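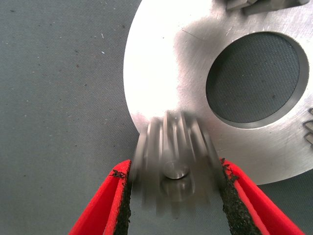
Wrist cam view: small gear between the red fingers, big disc behind.

Robotics Club minutes, Mon 6 October
Notes by Orla Lenihan (me again, sorry about my spelling)

We started late, so I skipped reading the old minutes and everybody was fine with that.

Gear job. Most of the meeting went to this! The Nulumach challenge wants the arm to pick up the small gear and set it in place by the big metal disc without a person touching anything. We argued for a good while over whether to slow down the approach. I said yes, half the room said we'd run out the clock, and we ended up agreeing to try 60 percent speed for two weeks and then look at the logs. If it's awful we go back to 70.

Finger pads. The gritty black pads stay for now. Two people want to try plain rubber (I'm not sold, but okay), and they'll bring a set next time so we can run both on the same gear. Please label them. Last year we had a whole drawer of mystery pads.

Camera. The wrist pictures get blurry whenever something's moving, and the gear teeth come out as a bunch of ghost stripes. We're going to add a short pause before each picture and see if the software likes that better. I'll write that part, and I'd love some help with it, hint hint.

Money. We have $72 left after the last order. The new cable is $56. Approved, all hands up except one person who was eating.

Name for the arm. Still going! Yap got the most votes, Drarkadik came in second, and the Drarkadik people asked for a recount. I said next meeting.

Markeo entry form. Needs a parent signature if you're under 18. I have five so far, so bring yours or text me a picture and I'll print it.

To do before next time:
Me: camera pause, order the cable
Pad team: rubber set, with labels
Everyone: forms, forms, forms

Snacks are on the drive team next week.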